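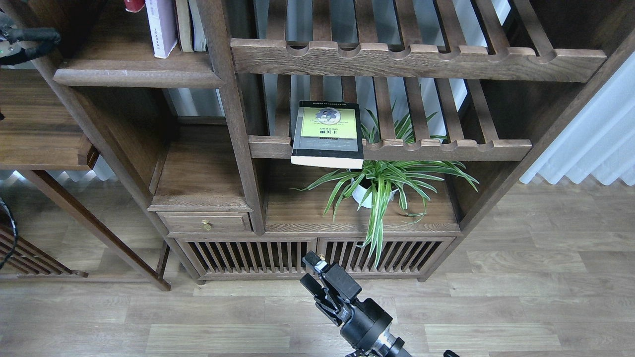

3 min read

Borrowed Time: How Books Leave One House and Settle in Another
Final project report, Everyday Life and Material Culture
Lucie Cloutier and Yusri Hartono
Supervisor: Garnet Hiebert
16 July 2020

Our original proposal was called "Reading Habits in Pitano," and Garnet Hiebert returned it with the single comment "whose?" We took this as a request for a smaller topic. The one we settled on came out of an argument between the two authors over a paperback, which is still at Yusri's place and which he maintains was a gift.

The question is simple enough. When a person lends a book to a friend, neighbor or relative, what happens to it? Library lending has been studied to death, partly because libraries write things down. Lending between people leaves almost no paper behind it, apart from the book.

What we did

We sent a short form to households in the Simard and Rinirport neighborhoods and got 42 back. The form asked people to list books in the house that belonged to someone else, and books of their own that were in someone else's house. We then talked with anyone who agreed to talk, by phone, for as long as they could stand. In the end we had 170 loans we could say something about. We had hoped to match lenders with their borrowers, and managed it in very few cases. A lender would name a borrower, we would call the borrower, and the borrower would have no memory of the book, or in one case of the lender.

The form had a bad question in it. Number 3 asked, "Do you intend to return the book?" Everyone does. We might as well have asked whether they floss.

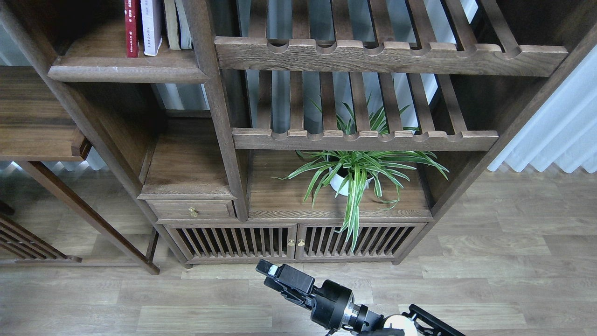 A borrowed book goes through stages, and the first is the visible stage. It sits on the kitchen table or by the bed, where it can be seen and felt guilty about. People in this stage could tell us who lent it, when, and what the lender had said about chapter two. The second stage begins when the book is put on a shelf. Stand a loan upright in a row, between a red hardcover and an olive-tan one, say, with a thick board under it and a post at the end to lean on, and it looks exactly like property. Spines give nothing away. Several people found loans they had forgotten only when our form sent them to the shelf to check, and two of them asked us to leave this out of the report, so we have left out their names.

We started calling this second stage "naturalization," which Garnet Hiebert has asked us to define. We mean that the borrower stops thinking of the book as visiting. It gets moved along with the others and lent on to third parties. Rhonda Sutherland of Simard had a cookbook that had passed through her sister, her sister's former landlord and a man from choir before coming back to her with his notes in it. She disagreed with his notes. She had nonetheless started following them.

What lenders say

Lenders remember far better than borrowers, and they remember in order to be annoyed. Asked to describe a missing book, they gave us the cover, the condition, the corner that got bent on a trip, and the exact tone of voice in which the borrower said "I'll have it back to you in a week." Very few had ever asked for the book. Asking was felt to be petty. Not asking, and mentioning it to two students on the phone, was felt to be fine. 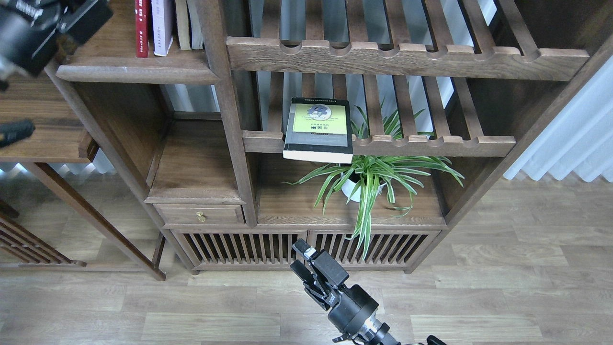

The exceptions were people who kept a record. Dale Kennedy, a retired bus dispatcher, writes every loan in a pocket notebook with the date out and the date back, and initials both. His return rate was the best we came across. He also told us that people had more or less stopped borrowing from him. We do not have enough record keepers to say whether this is a pattern, and would only note that the system does work.

Lenders who wrote their name inside the cover did no better than those who didn't. We had expected the name to help. When we asked borrowers about it, the usual answer was that they hadn't looked inside the cover, which raised a further question about how much of this borrowing ends in reading. Our form did not cover that, and after the first few calls we were glad.

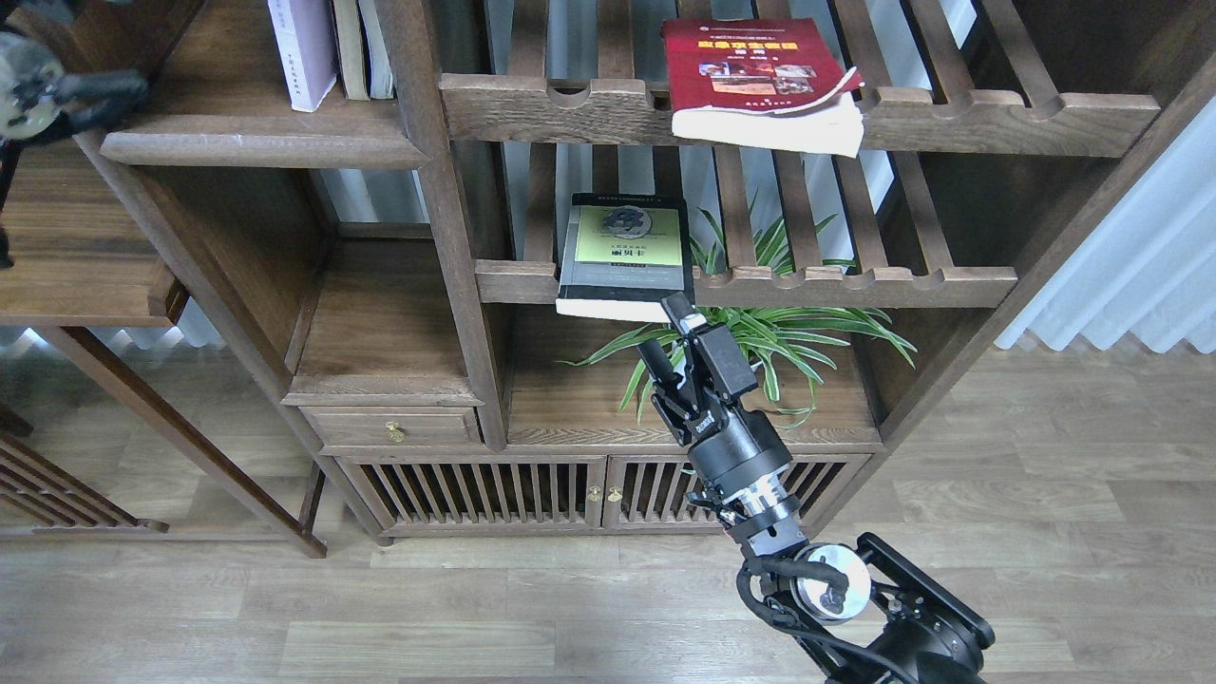

Distance matters less than we thought. Loans within the same street had been out as long as loans that crossed town, up to 42 years in one family, where the book in question is a guide to pruning fruit trees and both houses have since lost their trees. Family loans in general were the longest and the vaguest. "It's in the family" was offered as a complete answer to where a book was, who owned it, and whether it still existed.

Problems with the project

People who feel bad about a shelf full of other people's books may not have sent the form back, so our borrowers are probably the honest ones. That is a discouraging thought. We also treated "loan" as an obvious word, and it isn't. Some of our loans were almost certainly gifts that one side remembers differently, and we had no way of sorting these out short of putting both parties in a room, which the ethics form did not allow.

If we did it again we would ask people to go to the shelf first and fill in the form second. We would also drop Number 3.

Thanks to everyone in Simard and Rinirport who picked up the phone. Lucie would like her paperback back before the grades are posted.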